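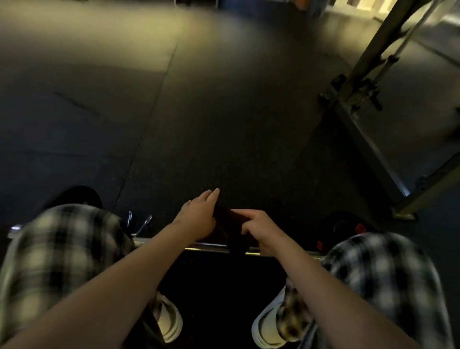

Diapo 1 — mains au-dessus de la barre, salle de Clerden

Bonjour, merci d'être là. Me présenter vite. 25 minutes, pas plus, questions à la fin (ou pendant, tant pis).

Sujet : le petit matériel. Sangles, maniques, ceintures, tout ce qui traîne au fond du sac. On parle toujours des machines et des disques, jamais de ce qu'on a dans les mains.

Rappeler le contexte — étude interne Maltance, 1,168 réponses, adhérents de plusieurs salles. Ne PAS lire le tableau. Juste dire : la plupart ne nettoient rien, jamais.

Point 1. Assis, penché sur la barre, c'est là qu'on s'équipe. On ne regarde pas. On attrape, on serre, on y va. Prendre 10 secondes pour vérifier : couture, pli, bout de cordon. Insister là dessus.

Point 2. Le cuir. Sueur + magnésie + sac fermé = cuir qui durcit. Sécher à plat, à l'air, loin du radiateur. Graisse : très peu, 2 fois par an, genre février et juin. Le tissu c'est plus simple, lavage à la main, eau tiède. Pas de sèche-linge svp.

(si quelqu'un demande pour Casico : oui on a testé leur gamme, non je ne conseille pas de marque)

Point 3. La lumière. Beaucoup de salles baissent l'éclairage le soir, c'est joli, mais pour voir une couture fatiguée... bof. S'approcher du bandeau lumineux, retourner la pièce, passer le pouce le long de la couture. Faire le geste devant la salle — penser à sortir la mienne du sac AVANT.

Diapo suivante. Pièce brun-rouge pliée dans la longueur, couture au milieu. Au mur : 好好吃饭, « mange bien », et plus loin 好好训练, « entraîne-toi bien ». Petit sourire, on enchaine.

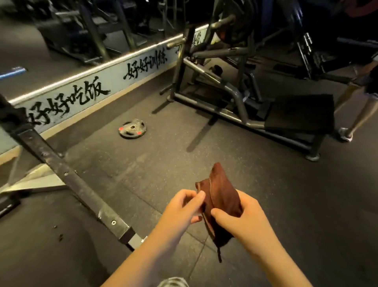 Nayara Miranda n'est pas d'accord avec moi sur la graisse : pour elle, un cuir souple dès le départ n'en a pas besoin, un chiffon sec après chaque séance suffit, et trop gras il glisse sur la barre. Donner son avis en entier, elle a peut-être raison pour les cuirs fins.

Ma réponse : ça dépend du tannage. Ne pas m'étaler.

Fin. Distribuer la fiche Araújo, rapeler l'adresse mail, rendre le micro.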